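Visit Report: Garment Care and Textile Reuse Center, Destthorpe

Date of visit: 2019-10-14

The Clilton Housing and Laundry Association visited the Wurkell garment care center in Destthorpe as part of its review of shared laundry services. The purpose of the visit was to observe how donated and laundered clothing is sorted, folded and stored, and to consider which practices could be adopted at the Camargo site before it reopens in February.

The group of 8 was received at the main entrance and shown the intake area first. Incoming items are separated by fabric and size, checked for damage and sent on for washing. The center handles 200 items on a normal weekday. Items needing repair are set aside on a separate rail and returned to the main flow once mended.

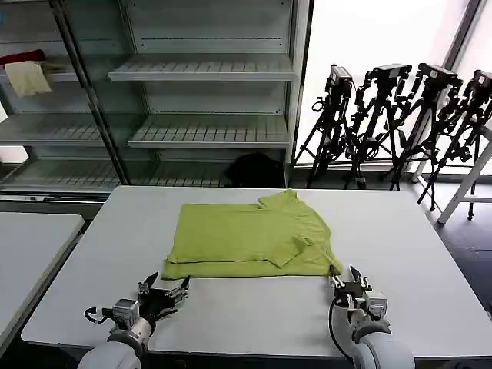 Folding is treated at Wurkell as a skill in its own right, and new staff spend their first week on it. T-shirts are taught before any other garment. The center asks for straight outer edges, sleeves turned in over the body, and a collar that lies flat before the final fold is made. The yellow-green shirt on the large white table showed why the collar receives so much attention: the left and lower edges were already straight, while the fabric at the collar and shoulder was still bunched into a peak. Staff are taught to smooth this area by hand from the center outward and to leave pressing for dress shirts only.

Finished garments are stacked in sets of six and labeled by size. The group noted that stacks are kept low so that a single item can be removed without disturbing the rest - a point raised several times by residents at Camargo.

Discussion after the tour dealt mainly with table height and storage. Wurkell replaced its folding tables five years ago and agreed to share the measurements. The Association will request a written copy of the folding guide and will arrange a second visit for the Camargo laundry staff.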